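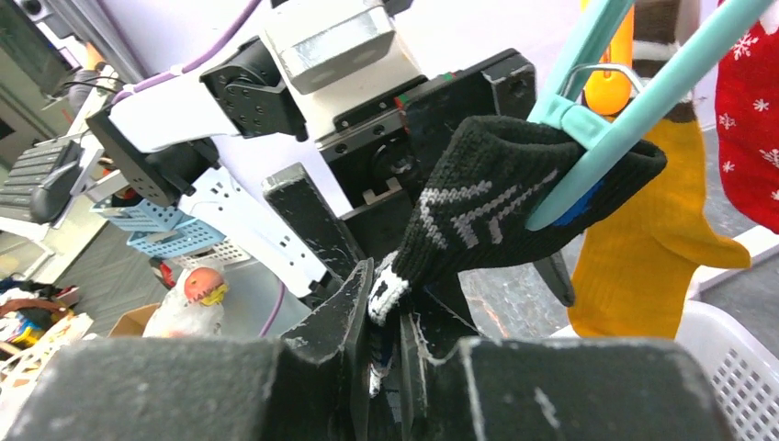 4. Setting up your first novel

Print | E-mail this page | 9 comments

Trosanik keeps your notes on a novel beside the text, so that when the essay is due you can find the clever thing you thought in November. It does not have the clever thought for you. Readers have written to us about this.

Before you start, you need a plain text copy of the book and a rough idea of who is in it.

1. Open the Shelf and choose Add Book. Type the title and author as they appear on the title page. Misspell the author here and the mistake will follow you into every footnote.

2. Load the text. A novel of 400 pages takes a minute or two. Russian novels take longer, as they do in life.

3. Check the chapter breaks. Trosanik looks for the word "Chapter" and a number. If your author preferred Roman numerals, a row of stars or nothing at all, put the breaks in by hand with Split Here.

4. Open the Cast list and enter each character once, with nicknames in the second box. Unreliable narrators go in like everyone else.

5. Set up your themes. Start with four or five. Erdal Ersoy, who tested this section on a long family saga, made a theme called "Water" and finished with 1,440 notes under it – the book is set on a boat.

6. Press Save Shelf.

Note: A single note holds 980 characters. If you reach the limit, you are writing the essay. Move to the Draft window and carry on there.

Note: Page numbers come from the edition you loaded. If your tutor uses another, enter its first and last pages under Match Edition. The match is good to a page either way, apart from books with long introductions.

Caution: Merge Themes cannot be undone. "Love" and "Death" sit next to each other in the menu, and Emmett Begay in our support team has heard the joke.

Caution: Do not rename a book while the Draft window is open. Quotations already in your draft will lose their page references and you will have to look them up yourself, in the book.

To share a finished Shelf with a class, go to section 5.

Shares: 9 | Share via E-mail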